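Hodska Supply Room Group
Minutes of the November meeting

The meeting opened at 2:15 in the Vaughan room. The minutes of the last meeting were accepted with one change: the delivery from Gritgate was short by one carton, and the missing carton has since come in.

1. Shelving
The gray metal unit stays against the back wall. Moving it next to the door was discussed and dropped. White bins will be used on all levels, with spare empties kept on top. Bin labels are still missing on the lower shelves - the office will print a new set before the next meeting.

2. Bottles
It was agreed that brown glass bottles are to go back to the shelves at the end of each day. Any bottle without a readable label goes to the front desk and is not to be refilled. A request to switch to plastic was put off until Prornance sends prices. The current stock list shows 886 bottles over both rooms, and the order for next year was set at 400.

3. Work table
The white table is shared, and several people asked for more free space on it. Paper items go in the blue tray. Packaging should be flattened and taken out the same day. The plant may stay on the table for now, as the window sill is being repainted.

4. Cables
Cords should not run across the table where people reach for things. A cable channel was quoted at $2151 for the whole room, fitted. This was thought too high and a second quote will be requested.

5. Other business
The sink tap still drips. Reported again.

The meeting closed at 3:05. Next meeting in January, same room.

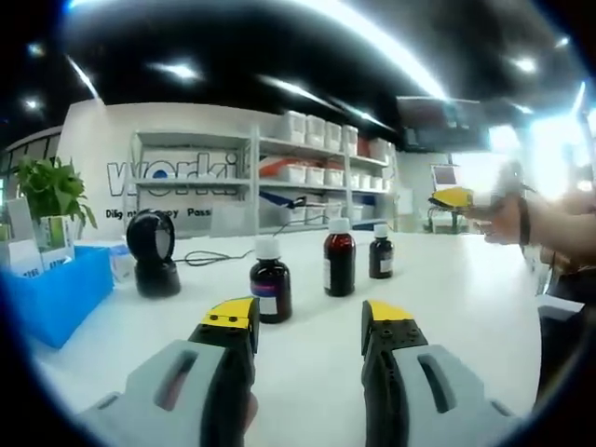
Item 2: brown glass bottles on the work table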